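I gave up on real flowers in my apartment sometime last December, when a grocery store bunch went brown on me in 3 days flat and I had to pour the water down the sink while holding my nose. So this is a post about living in a place with almost no daylight, and what I've done to it, and what I'd skip if I had to do it over.

My living room has one window and it looks at a wall. Not a nice brick wall either, just a gray one with a vent in it. For the first year I kept buying plants anyway (hope is a powerful thing!) and they kept dying, and every time one went I'd tell myself it was the watering. It was never the watering.

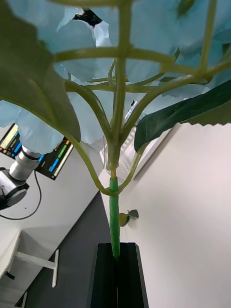
Pale blue, fake, and I'm fine with it.

The color is what got me. I always thought a dark room needed bright stuff in it, yellows and oranges, but in a room like mine those go kind of muddy by four in the afternoon. Soft blues and off-whites hold up a lot better. I painted the long wall a color called Gidey, a chalky white with a little green in it, and I swear the room got bigger overnight. My sister says it looks like a dentist's waiting room. She has lived with a bay window her whole life and I don't take her notes.

Then there's lamps. I used to have the one big ceiling light and that was it, and I hated being in there after dinner. My neighbor Kedir Admasu came over to help me move the couch and he stood there squinting up at it and said, "You live under an interrogation." He was right. I haven't turned that thing on since, except to look for an earring.

What I have now is a floor lamp from Estow behind the couch, a little clip lamp on the bookshelf, and a Pralumex bulb in the kitchen that you can turn warmer or cooler with the switch. The floor lamp was $54 and it's the best money I've spent on this apartment. The rug was $200 and I'm still not sure about the rug.
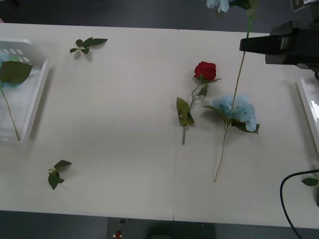
Mirrors, though. Everybody says mirrors, and I put one up across from the window like you're supposed to, and congratulations to me, now I had two gray walls with a vent. I moved it next to the window so it catches the light from the side and that was much better – it throws a pale stripe across the floor around lunchtime and the cat follows it.

Curtains were my other mistake. I had heavy ones from the old place and kept them out of pure laziness. I finally took them down on a Friday night with a glass of wine and hung a cheap sheer panel from Vosent, $20 with the rod, and you still can't see the vent through it.
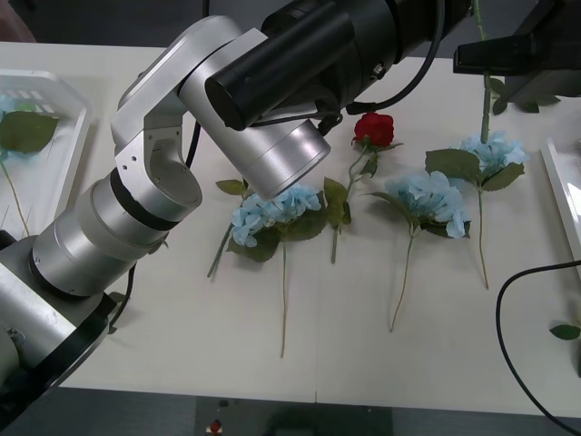
The bedroom is a whole other story. It's darker than the living room, and after a lot of fussing I decided to let it be dark. I painted it a deep green, even the ceiling, and put the smallest lamp I own by the bed. It's my favorite room now! I sleep like a rock in there, and I've been late to work more than I'd like to admit.

Next up is the hallway, where there's no window at all and one outlet way down by the floor. I'm thinking wallpaper, maybe something with a bit of shine to it. If you've papered a rental and gotten it off again without losing your deposit, please leave me a comment and tell me what you used.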